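Writing for the Web, Unit 2: The Personal Blog Voice
Handout by Ona Mockus

Welcome back! Last time we looked at how a blog gets started. Now comes the part I love most - how a blogger sounds like a person.

Read the two posts in your packet, one by Nour Hourani and one by Alcides Echeverri. Both are about watching a TV series alone in November, and you'd never mix them up. Nour asks her readers questions and then answers them herself in brackets (sometimes she argues with the answer!). Alcides writes long, winding sentences and drops in a very short one when he's embarrassed.

Terms to know

Aside: a remark to the reader, often in brackets or between dashes.
Confession: a small admission, usually about taste. "I have never finished a zombie movie" is a great opening line.
Callback: a joke or detail from an older post. Regular readers adore these.

Comments count as writing too! Gisela Baumgart's comment under Nour's post runs 143 words and has a better story in it than most posts I read. Look at how she gets from vampires to her aunt's freezer.

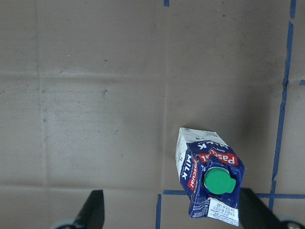
Blue painter's tape on creased cardboard.

Exercise

Write a confession post of 100 words on a show, book or app you secretly enjoy. Swap with a partner and leave a comment of up to 60 words. The comment has to pick up one detail from the post and add something of your own.

Bring both pieces to the next meeting, printed if you can. Kátia Damasceno has kindly offered to read hers first, so come ready to laugh.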